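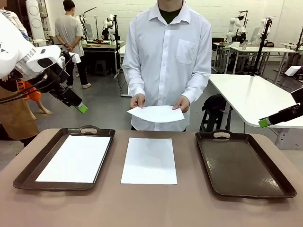 Slide 1. Serving trays and liner sheets. Left tray lined, right tray bare.

Tray liners: sheet size, placement and what goes wrong
Speaker notes, Annelies Hollenstein
Morning session, starts 9:40

Leave slide 1 up while people sit down. Introduce self and Sumeya Sisay, who did the stock work and will take the purchasing questions. Mention that the order form is at the back of the handout.

Opening. The talk covers one step in the tray line: putting a flat sheet of paper on the floor of a serving tray before anything else goes on it. It doesn't cover printed placemats, napkins or the non-slip rubber mats. Those were in the January talk and the notes are available from Sumeya.

Point at the left tray. The sheet lies flat on the tray floor and takes up most of it. Point at the right tray. Same step, not done. The glossy floor is what the plates and cups would stand on if the tray went out without a sheet. Scuffs show on this kind of surface, and they are a common complaint on the comment cards at Skarkville.

Both trays have a raised rim and a cut-out handle. Say now that the rim and the handle decide the sheet size, then move on.

Slide 2. Terms
Floor: the flat part of the tray, inside the curve of the rim.
Rim: the raised edge. Measure the sheet against the floor, never against the outside of the rim.
Handle cut-out: the opening at the end of the tray. A sheet that reaches it will be caught by the fingers of whoever picks the tray up.
Drop: the sag in a sheet when it is held level by its two sides.
Stand: the opposite case, a sheet held upright from below.

Slide 3. Stock at the two sites
Skarkville has 1061 trays in service. They were bought in 2019 as a single lot, brown, plastic, one size. Drondau has a mixed stock from several purchases, and that is the reason the Drondau figures are kept off the comparison slide. If asked: the two sites share a liner order but not a tray order.
The trial used 2355 sheets, all from the supplier Devurent, all white, unprinted, 65 g/m². The trial ran at Skarkville only.
Sumeya to say one sentence on how spoiled sheets were recorded. Spoiled means taken off the tray again before service for any reason.

Slide 4. Sheet size
Sheet should be smaller than the floor on all four sides. Aim for an even margin. When the margin is too small, one edge rides up the curve of the rim and the opposite edge lifts. The sheet then has a bow in it, and a cup placed on the bow will rock.
Too small is less serious. It looks careless, and crumbs get under the edge, but the tray is usable.
Corners: square corners are acceptable if the margin is kept. Rounded corners cost more and made no difference in the trial. Someone will ask about this. Refer to the table in the handout.

Slide 5. Two-sided hold
Go back to slide 1 for this. The sheet held over the far side of the table is level, one hand at each side, and it dips in the middle. That is drop. Light paper drops more than heavy paper, and a long sheet drops more than a short one.
Drop is useful. The middle of the sheet can touch the tray floor first, and the sides can then be lowered outward. Air leaves from the center toward the edges. Lowered flat, the same sheet tends to float and slide before it settles.
Steps to read out:
Take the sheet by its two short sides.
Bring it over the tray at rim height.
Let the middle touch.
Lower both sides together and release.
Press once in the middle with a flat hand.
Pause here. Demonstrate with the tray on the lectern. Do it twice, once at normal speed.

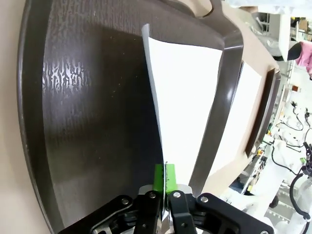
Slide 6. Upright sheet over the tray floor, pinched at its lower end.

Slide 6. Stand
One-point hold. The sheet is narrow where it is pinched and opens out toward the top. One side of it is in slight shade where the paper curves. A flat sheet has very little stiffness when gripped at a single point, and a curve across its width is what lets it stay up. Show this with a loose sheet: hold it flat by one edge and it folds over, put a shallow curve in it and it stands.
The problem is at the end of the move. A sheet with a curve in it has to lose the curve before it lies flat. If it is released early it comes down on one edge and slides until it meets the rim.
Correction is to lay the far edge down first, against the floor just inside the rim, and let the rest follow.
Keep the pinch short. A hard pinch can leave a crease, and a crease will hold a corner up for the whole service. Creased sheets go in the spoiled count.

Slide 7. Surface
Stay on slide 6 for the first part. Streaks of reflected light on the left half of the tray floor, with fainter smudges and pale specks near them. On a dark glossy tray the smudges are hard to find from straight above. Tilt the tray toward the lamp and look along the floor, then turn it and look again.
Wipe first, line second. A damp floor grips the sheet. It can't be shifted afterward and the paper cockles as it takes up water. At Skarkville the trays come off the drying rack with water in the curve of the rim, and this runs back onto the floor when they are stacked flat. Stack on edge.
A fully dry floor has the opposite fault. The sheet moves when the tray is tipped. We accept this. The first plate fixes it.

Slide 8. Table layout
One tray being lined, one tray waiting, spare sheet between them on the bare tabletop. The layout works for either hand. Don't put the stack of paper on the waiting tray, as the sheets pick up whatever is on the floor of it.
Take one sheet at a time off the stack. Fan the stack before starting. Doubled sheets were the largest single cause of waste in the trial and are easy to miss with white on white. Check by rubbing a corner between finger and thumb.
Handles: line trays with all handles pointing the same way. It makes no difference to the liner and saves turning them at the counter.

Slide 9. Heavier paper
The Shin line of liners is on test at Drondau now. It drops less and stands better, and it also springs back more after being rolled, so boxes have to be stored flat. No results to present yet. Do not give an opinion on price.

Slide 10. Questions
Likely ones:
Can the sheet be reused if nothing was spilled? No. It goes out with the tray.
Does the cut-out need to be kept clear at both ends? Keep any cut-out clear.
Does the method work for round trays? Not tested. The two-sided hold should transfer, the margin rule will not.
Why white? Stains show. Brown paper on a brown tray hides a missing liner as well as a dirty one.
Size chart and order form are on the last two pages of the handout. Sumeya has the spare copies. Leave the demonstration tray at the front for anyone who wants to try it, and collect the used sheets before the next speaker.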